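Subject: Re: [Tatdale repair list] Stripping the old tower
Date: 1 Jul 2021
2 min read

I've got the side off the big one now and it's lying flat on the bench.

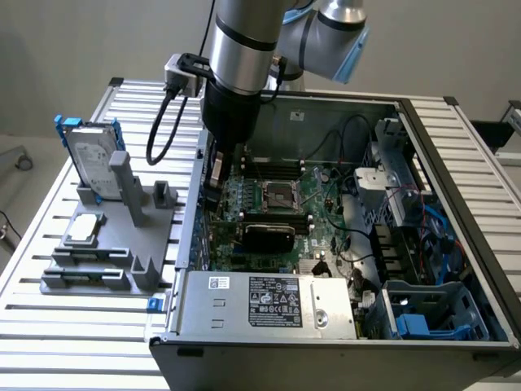
Somebody on the list wrote back within the hour that a board with memory slots on both sides of the socket is an old workstation and ought to be kept whole, and that breaking it up for parts would be a waste. I can see the point. Two other people wrote to me privately saying much the same.

My trouble is what it would take to get it going. The CPU socket is empty, and the heatsink is lying on the board just below it. I haven't found a processor in any of the boxes that came from Achterberg, and I've been through them twice. If anyone has a box marked Achterberg at home, please look in it before we buy anything.

To answer the earlier message:

> Before you take anything else out, can you say what is
> still in it? I am after a power supply for the Clatevov
> machine, and I could use a drive caddy if there is one
> spare. I don't mind about the drive itself. Also, does
> the case have its own drive cage or did that go with
> the last lot? Happy to collect from Tatdale.

The power supply is still in the case. I haven't tested it and I won't promise it to anybody until I have. It would help to know what plug the Clatevov board takes, as I don't want you driving over for the wrong one.

The drive cage is there, up against the side wall, and there is a second bay lower down with a blue latch. I would like both to stay with the case whatever we decide about the board.

There is a 3.5-inch drive in a blue caddy, standing in the grey holder next to the case. You can have the caddy once the drive has been wiped. Please don't take the two away together. We agreed last July that no drive leaves the room with data on it and I'd like to stick to that.

On the memory, I'd sooner leave all the slots alone until we know which board this is. I'll copy down whatever is on the stickers and send it round. It is number 709 on the stock sheet, and the sheet only says "tower, large", so that wants putting right as well.

If the board is no good, my plan is to send it with the rest of the scrap to Irkolau. They have 13 boards of ours waiting to go already and one more makes no difference to the price.

Could people let me know about the processor before I put the side back on. I need the bench for the printers after that.

--
Tatdale repair list
To leave the list, reply with "leave" in the subject line.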